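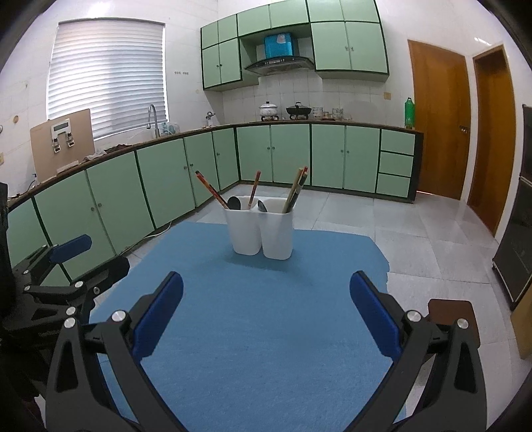 Clara is our recording and review software for people who teach robots with hand-held grippers. You pick up the gripper, do the job the way you'd like the robot to do it, and Clara keeps the video, the finger opening and the hand motion on one timeline. We have a soft spot for kitchen work. A white double holder standing on a blue felt mat, with a bundle of light wooden chopsticks in one side and a red pair leaning out of the other, is a wonderful thing to teach from: everything is thin, everything touches something else, and a few degrees of wrist decide whether you take hold of one stick or three!

What you get

Live view for one or two grippers, side by side, with a warning when the tracking gets shaky.
Trim handles on every take, so the walk up to the mat and the fumbling at the end can go.
A take list you can sort by task, operator or length.
Notes pinned to a moment ("came in too low", "good approach, use this one").
Export to plain folders, with video and motion in separate files.

The take list is the part we use most ourselves. Mark a take as your reference and Clara draws the others over it, path on path, and you can see right away who reaches in from the side and who comes down from the top. Both can be fine. Mixing them without knowing it has cost us more training runs than we like to admit. 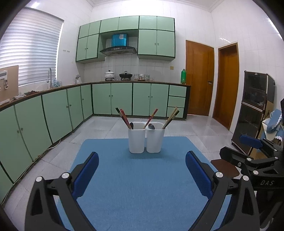
Trernwood, 2022-04-06

Version 11 is ready to download, and it's a big one for anybody working with two hands. Paired takes now open together, cut together and stay together on export. If you trim the left gripper, the right one follows. Bent Hjaltadóttir rewrote the sync code from scratch, and the old habit of clapping the fingers together at the start of each take is gone (you can still do it, some of us miss it).

Also new: the review player steps frame by frame with the arrow keys, finger opening gets its own color band under the video, and the shortcut list has grown to 39 entries. Print it out, it fits on one sheet.

Known problem: projects with more than 150 paired takes are slow to open the first time. A fix is planned for May.

Requirements and ordering

Clara runs on Windows and Linux. Licenses are per workstation, and operators don't need their own. Projects from version 10 open directly; make a copy first if you share them with somebody who hasn't updated. Orders and trial keys go through Baldursdóttir, our reseller, and technical questions come straight to us at Grornix.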